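Door Handle Questions I Keep Getting

Ever since I wrote up the big door project at our building, my inbox has filled up with people asking about lever handles. I love it, I really do, but I've typed out the same answers so many times that I'm putting them all on one page. I'm a hobbyist who has looked after a lot of interior doors, so please take this in that spirit. If your door is a fire door or part of an exit route, talk to your building people before you take anything apart.
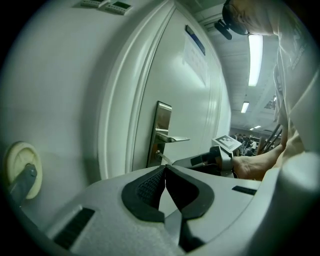 5 min read

Why do you like a lever on a long backplate so much?

Mostly looks, at first! I'm a sucker for plain brushed metal on a white door. But the backplate also covers a nice tall strip of door, so it hides the scars from whatever was there before (we had some ugly ones in the Pratinton Street hallway, old screw holes and a ring of yellow paint). And a lever is just easier than a knob. You can work it with an elbow when your arms are full of boxes, and my hands get sore in the winter, so I notice.

My lever droops. Is the whole handle shot?

Probably not. Nine times out of ten, in my experience, it's either a loose set screw or a tired return spring. Look on the underside of the lever, near the neck, for a tiny hole with a hex screw down inside. Snug it up and try again. If the lever still hangs below level, the spring is the next suspect. On some handles you can swap the spring by itself and on others you can't get at it without wrecking something, so check before you pry. The Niltgate set on my own back bedroom door has a little spring cassette that pops right out, and I wish they all did.

Everything feels tight but the door still won't latch. What gives?

Stop looking at the handle and go look at the strike plate! Close the door slowly and watch where the latch meets it. A smear of lipstick or a bit of chalk on the latch will leave a mark showing you where it's hitting. If it's off by a hair, tighten the hinge screws first, top hinge before the others, and then see. If that doesn't do it, a few strokes with a metal file on the plate usually will. I moved a whole strike plate once when all I needed was the file, and I'm still a little mad about it.

Should I oil the lock cylinder?

Not with regular household oil, please. It feels wonderful for a week and then it collects dust and turns into paste. I use a dry lubricant, a quick puff in the keyway, then run the key in and out a few times and wipe it off on a rag. I do mine every August when I'm doing the window tracks anyway. If your lock maker tells you to use something else, go with them over me.

Can I change just the cylinder and keep the handle?

Lots of times, yes, if the cylinder sits separately below the lever. What you need to know is the shape of the cylinder and its length, measured from the fixing screw out to each side. Write down both numbers, because they're often different. I ordered mine from memory the first time and got one that stuck out like a thumb. Take the old one to the store with you and save yourself the trip.

What do you clean brushed metal with?

Warm water, one drop of dish soap, a soft cloth, and then a dry cloth right after. Go along the grain, and if you're not sure which way the grain runs, tilt your head until the light catches it. No steel wool, no scouring powder, nothing with bleach in it. For fingerprints I have a bottle of Unnithan spray that I like a lot, but soap does the job fine and I only reach for the bottle when company's coming.

Do you clean the door too?

Yes, and white doors especially. The gray smudgy patch always shows up next to the lever, never on it, where people miss and push the door itself. Same dish soap, wrung-out cloth, and start from the bottom so drips don't leave streaks in the dirt. If the paint is shiny where people's hands go, that's wear, and scrubbing will make it shinier. Time for a touch-up.

How do I put a sign on a painted door without ruining it?

Oh, this one. I tape paper notices to doors too, everybody does, so no lectures from me. Painter's tape is gentler than clear tape, and the less time it stays up the better. When it's time to take it down, warm the tape with a hair dryer and pull slowly, back along itself. Any sticky stuff left behind will usually roll off under your thumb. If the sign is going to live there for years, get a proper holder. And keep the paper well up from the handle or the corners get dog-eared.

What about those small labels on the wall beside a door?

I'm a fan. Room numbers, whatever you need people to read even when the door is standing wide open. Wipe the wall first and let it dry or they curl. Mine are never perfectly lined up with each other and I've made my peace with it.

How high should a lever go?

If you're replacing one, put it where the old one was and match the others on the hall. If it's a brand-new door, check your local rules, which I'm not going to guess at. The Erkdale kit I bought came with 2 paper templates, one for each face of the door, and I'd use those no matter how good your tape measure is.

How many screws should be left over?

None! But I have a jar of them, so I understand the question. Lay the parts on a towel in the order they come off and take a picture with your phone before you start. Start every screw by hand, get them all in loose, work the lever up and down a few times, and only then tighten. If you tighten one side first the plate can pull crooked and the lever will bind.

Got a question I missed? Send it over with a photo of the edge of the door, latch showing, and I'll add it to the list.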